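Moving my wallet, one slow step at a time

Apr 4, 2026

I've been putting off this post for most of a month, mainly out of embarrassment. I kept my coins and my little pile of collectibles on an old wallet app for years, long after everyone in my corner of the internet had told me to move them. Well, I finally did it, over two long evenings and more tea than I care to admit, and I thought I'd write it all down while I still remember which button was which.

The old app was Kodska. I have nothing bad to say about it, really! It was the first wallet I ever used, and I learned what a gas fee was by paying a silly one on it (it was for a drawing of a frog, and I still like the frog). But Kodska stopped getting updates, and every time I opened it I got a nervous feeling, the same one I get when I drive past the gas station with the light already on. So I bought a small hardware wallet from Vanska and let it sit in its box until I ran out of excuses.

I started with the test send, and I'm glad I did. I sent 20 dollars' worth of ETH across first, just to see it land. It took longer than I expected, long enough for me to check the address again and again and to convince myself I'd mixed up two letters in the middle. I hadn't. It showed up, and I did a small lap of the kitchen.

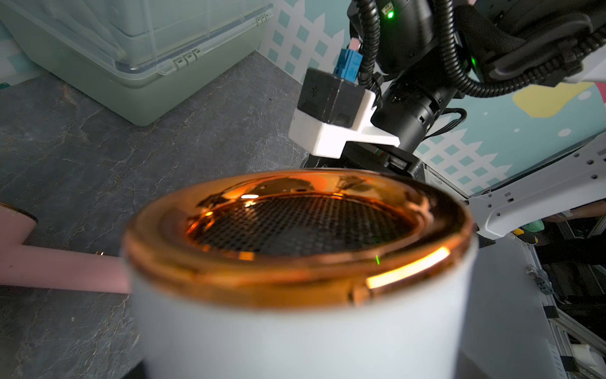 A reader going by mossyledger wrote in after my last post to say that a test send is only half a test, and that I should also wipe the new device and bring it back from the recovery words before putting anything serious on it. I grumbled, because the whole point of the evening was to be finished, but mossyledger was right. I wiped the Vanska, typed all the words back in with those two tiny buttons, and there was my 20 dollars again. It's a dull half hour and I'd do it the same way next time. (I also found that I'd written one of the words so badly that it could have been "canal" or "canoe," so that alone paid for the trouble.)

Then came the big stuff, which in my case isn't very big. I moved the rest of the ETH in two goes, and after that I faced the collectibles. If you've never moved a batch of these, let me warn you that each one can be its own transfer with its own fee, and my collection is mostly things that cost less than a sandwich. I used to own 651 of them, back when I clicked on everything free that came my way. I left a great many behind on purpose. Some were plain spam, with a link in the picture asking me to "claim" something, and the best thing to do with those is not to touch them at all.

I kept the frog, naturally. I kept the set of little maps from Oral too, which was a small project that made one map a day for a while and then went quiet. The maps don't sell anymore, and the website is gone, but the pictures still load and I still like looking at them in the morning before I've read any news.

I spent a whole cup of tea deciding about the rest. There was one I'd paid 400 dollars for in a very excited week, and I can tell you that the best offer on it now is a good deal less than the fee to list it. I moved it anyway. I suppose I'd like to have it around as a reminder, and maybe one day I'll find it funny.

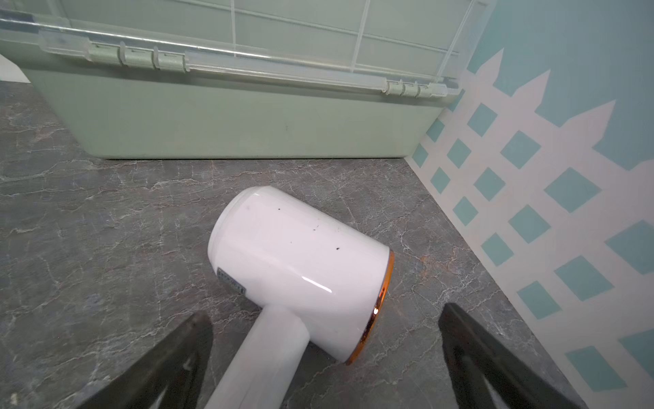
Where the recovery words went

I won't tell you exactly where they are, of course, but I'll tell you what I changed. They used to be in a note on my phone, and yes, I know. Now they're on paper, in two copies, in two different buildings, and neither copy says what it's for. I looked at the metal plates people buy and may get one later on. My handwriting would have to improve first.

I also went through the old permissions, which I'd never done in my life. Every time I'd connected Kodska to some site, I'd left the door open behind me. I closed all of them, one by one, with my reading glasses on.

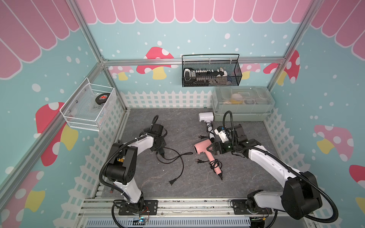 What I'm doing next

I have 300 dollars or so in something called Ineo, a small token I picked up because the people in the chat were so pleasant, and the Vanska doesn't support it yet. So it stays put for now, in a fresh software wallet with nothing else in it, and I'll look again at the end of April to see if there's been an update. If any of you hold Ineo and have found a tidier way to keep it, please leave a comment, and use small words!

I'd also love to hear how you handle the fees on cheap collectibles. I've read that some wallets can bundle a batch into one transfer, and I couldn't work out how to do it without giving permission to a contract I knew nothing about, so I went the slow way. The kettle's on again, and I still have a few maps to move.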